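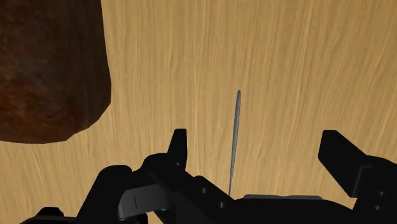
4. Contrôle de la prise d'objets dans l'environnement simulé

Le présent chapitre s'adresse aux opérateurs ayant achevé l'installation du module Prasside et l'enregistrement de la licence auprès d'Altel. Il décrit la vérification du préhenseur à deux doigts dans la scène de cuisine fournie avec le module. L'exécution complète de la procédure requiert environ 69 minutes, temps de chargement compris.

4.1 Conditions préalables

Le compte utilisé doit disposer du profil « Opérateur » ou d'un profil supérieur. Toute session ouverte sur un autre poste avec le même compte doit être fermée. Les modifications apportées aux paramètres de contact lors d'essais antérieurs sont à enregistrer sous un nom distinct avant le début du contrôle.

4.2 Vue rapprochée du préhenseur

1. Ouvrir la scène de cuisine depuis le menu Bibliothèque.
2. Sélectionner la vue rapprochée. Les deux doigts noirs doivent être visibles de part et d'autre de l'ouverture, sur fond de table en bois.
3. Vérifier qu'un objet mince présenté entre les doigts s'affiche au-dessus du corps du préhenseur, sa base masquée par celui-ci. Si le rendu de cet objet scintille, porter le lissage au niveau 6.
4. Régler l'ouverture au moyen du curseur, puis valider. La valeur retenue est inscrite dans le journal de session.

Note - La vue rapprochée ne restitue qu'une partie de la table. Elle ne doit pas servir à apprécier la distance entre le bras et les objets voisins.

4.3 Approche verticale

5. Revenir à la vue d'ensemble et désigner le pain comme objet cible.
6. Lancer la commande « Approche ». Le bras doit se présenter au-dessus de la cible, les doigts orientés vers le bas.
7. Suspendre la simulation avant le contact et comparer la position obtenue à la vue de référence ci-après.

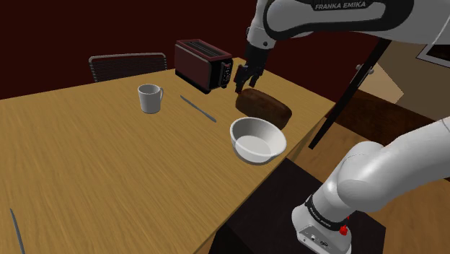 8. Contrôler le dégagement du préhenseur par rapport au grille-pain situé derrière le pain, ainsi que par rapport au bol blanc placé au premier plan.
9. Reprendre la simulation et commander la fermeture des doigts. En cas d'interpénétration visible entre un doigt et la croûte, interrompre l'essai et relever le code affiché.

Attention - Les trajectoires validées en simulation ne peuvent être transférées vers un bras réel sans l'accord écrit du responsable de la sécurité de l'établissement. Les limites d'effort définies dans la scène ne se substituent en aucun cas à celles du contrôleur.

4.4 Anomalies et assistance

Le code 123 signale une cible hors d'atteinte. Il convient alors de rapprocher l'objet de la base du bras et de reprendre la procédure à l'étape 5. Tout autre code doit être communiqué au service d'assistance, accompagné du journal de session et du nom de la scène. Les demandes relatives aux scènes personnalisées sont instruites par Mme Zanele Hendricks - celles qui concernent les licences relèvent de Mme Saadet Güler.

La restauration des réglages d'origine s'effectue depuis le menu Scène, commande « Réinitialiser ». Cette opération efface les positions d'objets non enregistrées.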